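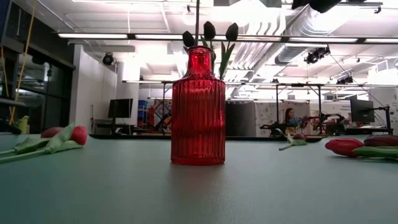 Teaching a Robot Arm to Arrange Flowers: Final Report

My project this semester was putting tulips in a vase by remote control, a few hundred times, so that a policy could learn to do it without me. When I picked the topic I figured the hard part would be the training code. I spent most of September learning how to hold a stem.

The setup

I used the Videll controller, a pair of handles you move around while the arm copies you. Everything gets logged through Skokholm, our lab's recording software, which saves the camera views, the joint angles and how far the fingers are open. One demonstration is one tulip: pick it up off the table, swing it upright, lower it into the neck of the vase, let go. I used the red ribbed vase for all of the main runs. It has a short neck and a lip that flares out just a bit, and I got pretty fond of that lip (it forgives you a little if you come in crooked).

For each batch I put some tulips in the vase first and laid the rest out on both sides, heads pointing in toward the middle. I moved them around between runs, including one farther back on the table, so the policy wouldn't just memorize a couple of spots.

Collecting the demos

My goal was 200 demonstrations and I recorded all 200, but I only kept 111 for training. The early ones were rough! I kept grabbing right under the head, which feels natural when you're doing it with your own hand, and then the stem would swing like a pendulum and miss the opening. Grabbing lower down fixed that, but then the leaves got in the way. I also paused a lot to think, and the policy learned to pause too. My first trained version would hover over the vase for ages as if it was making up its mind. After I threw out the demos with long stops in them, the hovering mostly went away.

I tried guiding the arm by hand as well, just pushing it through the motion (Talebi mode, in our lab's terms). It was faster to learn and way more fun, but my sleeves and elbows were in every camera view, so I dropped it after one afternoon.

Results

The final policy got the tulip in on 76 percent of the test runs. It does best with an empty vase. With three already in there it tends to bump a bloom on the way down, and it still hates the stem that's farthest away. I compared it with Surnen, the scripted baseline from last year's class, which was smoother but lost the flower any time I rotated it.

What I'd change

Record fewer demos per sitting. By the end of a long session my hands were tired and you can see it in the data, all these shaky little corrections near the lip. I'd also try a second vase early on, before getting attached to the first one.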